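The Year I Took Up Bowls to Get Out of the Pub

My husband and I had a Tuesday night problem. Every Tuesday for years we went down to the Endier Arms with the same four people, sat at the same table under the same stuffed pike, and came home having said more or less what we'd said the week before. It was lovely. It was also costing a small fortune and I was spending most Wednesdays with my forehead on the desk.

So when a card went up in the post office window in Misten saying that the bowls club wanted new members, "all ages, no whites needed", I took it down (I did put it back) and read it out to the table that night. There was a silence. Then somebody said bowls was for old people, and somebody else pointed out that we had spent the last half hour discussing knees.

We went the following week, all six of us, in a state of high giggles. I should say straight away that I'd imagined bowls as a thing you could pick up in ten minutes, like throwing a stick for a dog. You roll the ball, it goes to the little white ball, everybody claps. What I hadn't known is that the bowls are weighted to one side, so they curve, and that they curve more and more as they slow down. My first went out wide in a stately sort of way, thought about things, and came to rest on the green next door, where a serious match was going on. They handed it back to me over the ditch. My second did exactly the same and they didn't look up.

My husband, who has never been good at anything involving a ball, was brilliant. I found this very hard to take. We've been married for 23 years and in that time I have reversed the car for him, hung all the shelves and beaten him at table tennis on every holiday we've ever had, and there he was in his gardening trousers, dropping one after another beside the jack as if he was posting letters. He tried to be modest about it on the way home. He lasted until the level crossing.

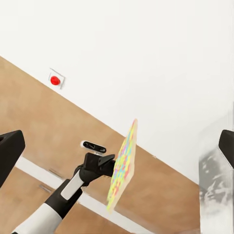

By the third week I had decided to take it seriously, which in my case means buying something. You can spend a terrifying amount on bowls. There was a second-hand set in the sports shop at Tirnotstead, a deep maroon, with somebody else's initials on the side, and I went back twice to hold them. They come in different sizes and you're supposed to be able to get your hands right round the middle with your thumbs and fingers meeting. Mine don't meet on anything bigger than a grapefruit. I'd been using the club's spare ones, which were far too large for me, and I was delighted to have found an excuse at last.

They did help a bit. What helped more was being told to stop looking at the jack. You pick a spot on the grass out to the side, a daisy or a scuff or whatever you've got, and send the bowl over that and let the curve bring it back. It feels completely wrong, like steering a canal boat, and then one evening in June I did it and the thing swung round and stopped with a little click against the white. I shrieked. The people on the next green did look up for that one.

What I hadn't bargained for was the tea. Home matches come with a tea, and the tea is taken more seriously than the bowls. There's a rota on the back of the kitchen door and a strict understanding about egg sandwiches (cress yes, salad cream no). I brought a coffee and walnut cake to my first and it was received politely. The second time I brought sausage rolls and was asked whether I'd ever thought of playing for the B team. I don't say the two were connected.

So I played for the B team. We went to Prata in a convoy of three cars, got lost because every driver believed one of the others knew the way, and arrived with 9 minutes to spare and one pair of flat shoes between two of us. Prata have a beautiful green, flat as a billiard table, with hydrangeas down one side and a hut selling fudge. They also have a ladies' four with a combined age of something shocking, who took us apart without once raising their voices. Every time I thought we'd got the best bowl, a small woman in a sun visor would trot up and move it gently into the ditch. Then she'd say "Oh, bad luck, dear" and mean it. I'd like to be her when I grow up.

Did we give up the pub? Well, no. The Endier Arms is on the way home from the green, and it would be rude to drive past. But it's one drink now, two if we've won, and we have something to talk about other than the pike. Two of our original six dropped out in the first month – one to do pottery, one because of the midges – and we picked up three more from the club, one of whom turns out to know a great deal about bats.

I did sit down in September and work out what we'd saved by cutting back on the Tuesdays. It came to a little over £900, and I was very pleased with myself until I added up the subs, the shoes, the maroon bowls, the waterproofs, a bag on wheels for the maroon bowls, and the petrol to Prata and back. I've stopped adding up.

The green closed at the start of October. They put it to bed for the winter with forks and sand and a lot of standing about, and I was surprised by how glum I felt walking back to the car with my bag on wheels rattling behind me. There's an indoor rink at Tirnotstead, though, carpeted and heated, and my husband has already asked them for the times. Carpet is much faster, apparently, and the bowls hardly need a push. I've been practising in the hall with a satsuma, and so far I've hit the skirting board every time and the cat once.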